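The Broston Story Box

by Vidar Tveit

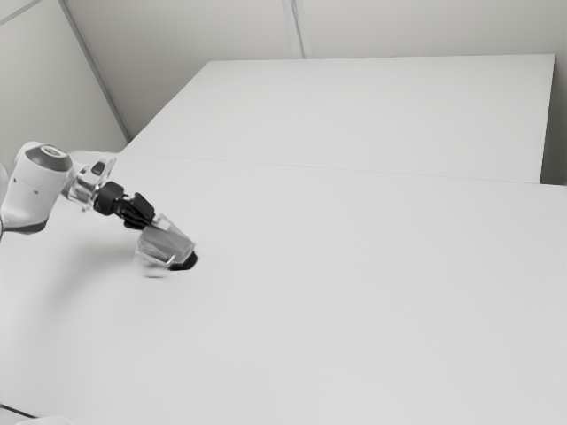

What you get

So this is the thing I've been talking about at every craft fair since January! The Broston Story Box is a set of 75 story cards, a little cloth-bound notebook and a fold-out map of Kakatgate, the harbor town where all of my bedtime stories take place. You pull a few cards, you look at the map, and off you go. I wrote every card myself at the kitchen table, mostly after my two girls were asleep (they are the ones who demanded a new story every single night, so really they should get a cut).

The cards come in four kinds: people, places, troubles and odd objects. My favorite trouble card is "The ferry came back with the wrong passengers." My older daughter likes "Someone has been feeding the clock." I still don't know what that one means, and she has told me three different versions.

How we play it

We draw one person, one place and one trouble, and whoever drew the person has to start. If you get stuck, take an object card and it has to show up in your next sentence. That's pretty much the whole game. The map helps a lot with the middle part, when your hero has to get from the lighthouse to the bakery and you have no idea what happens on the way.

The notebook has 12 story openings printed at the front, for nights when you're too tired to think up a first line. The rest of the pages are blank, so kids can draw or write down the ones they want to hear again. Ours is full of Mrs. Stoyanova, the baker who used to be a pirate. She's on a people card too, and I'm a bit sorry for anyone who has to make up a story without her.

Ages and such

I say 5 and up on the lid. Younger kids love pulling cards but they'll need you to do the telling. Older ones can play alone, and a teacher friend uses hers for writing warm-ups on Mondays. Two players is fine, six gets loud. A story runs about 10 minutes at our house, longer if there's a pirate in it.

Printing and paper

Pristier printed the first run for me, 600 boxes, on a thick card stock with rounded corners. They shuffle nicely and they've held up to jam so far. The map is lighter paper, so please be gentle with the folds! If yours tears, write to me and I'll mail you another one, you just pay the postage.

Ordering

Boxes go out twice a week, packed by me. If you'd like your kid's name written inside the notebook cover, put it in the order notes and spell it exactly how you want it (my handwriting is okay, my guessing is terrible). Classroom sets come with 2 maps and an extra notebook, just ask.

Page updated Jun 5, 2019. The blue boxes are sold out, green and red are still here.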